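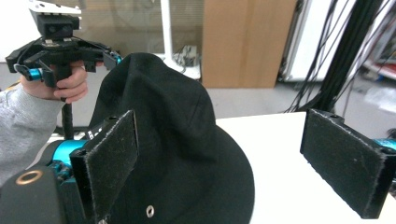 Step 1. Identify the fabric and the stiffener

Read the care label before anything gets wet. Cotton twill and polyester hats can be hand washed. Wool felt, waxed cotton and anything with a leather sweatband should be spot cleaned only. If the label is missing, test a hidden part of the sweatband with a damp white cloth and check for dye transfer.

Baseball caps need one more check. Older caps may have a cardboard insert in the brim, and cardboard does not survive soaking. Flick the brim with a fingernail. A dull, papery sound suggests cardboard; a sharper click suggests plastic. When in doubt, clean the brim with a cloth.

Step 2. Remove dry soil

Lint and dust turn to paste when wet, and black fabric shows all of it. Work over the outside with a soft clothes brush, following the weave. Turn the sweatband out and brush the fold where it meets the crown. Use tape on whatever the brush leaves behind.

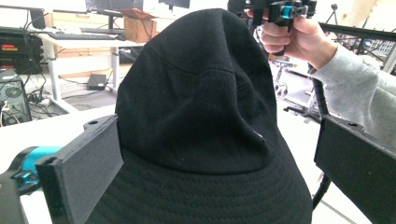

Pay attention to stitched areas, where grit collects along the thread. A dry toothbrush held flat will lift it. Do not dig with the bristle tips, as this raises fuzz that cannot be laid down again.

Step 3. Pretreat the sweatband

Salt and skin oil build up at the forehead. Mix one part liquid detergent with 5 parts cool water and apply it to the band with the toothbrush. Leave for 2 minutes. Use a detergent made for dark colors, free of bleach and optical brighteners. I use Heser Dark; Pruretti makes a similar one that foams more and takes longer to rinse.

Step 4. Wash

Fill a basin with cool water and add a teaspoon of detergent. Submerge the hat crown down and press the water through the fabric with a flat hand. Do not wring or fold the brim. Limit total soaking time to 60 minutes. Some color in the water is normal for a first wash.

Rinse under a slow tap until the water runs clear of suds. Detergent residue dries as a gray bloom on black cloth.

Step 5. Shape and dry

Blot with a light towel you do not mind staining. Stuff the crown with a second dry towel until the seams sit smooth, then set the hat on a flat surface and shape the brim by hand.
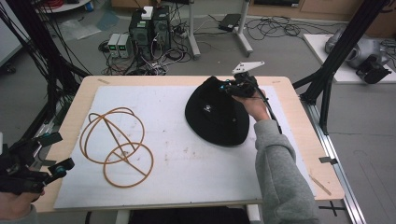
Dry in moving air away from direct sun. In July I run a fan on low and leave the window blind down. Tumble drying shrinks cotton sweatbands and can warp a plastic brim insert.

Metal eyelets should be dried separately with a corner of cloth. Water held behind the rim can leave a rust mark on the fabric.

Comments (3)

Baluyot
Does white vinegar in the rinse help to set the dye?

Hugo Joly
It helps clear detergent residue. It will not set the dye on finished cotton.

Fotdale
Cardboard brim, found out too late. Is it possible to replace the insert?

3,000 shares

Contact | Copyright Hugo Joly | Back to top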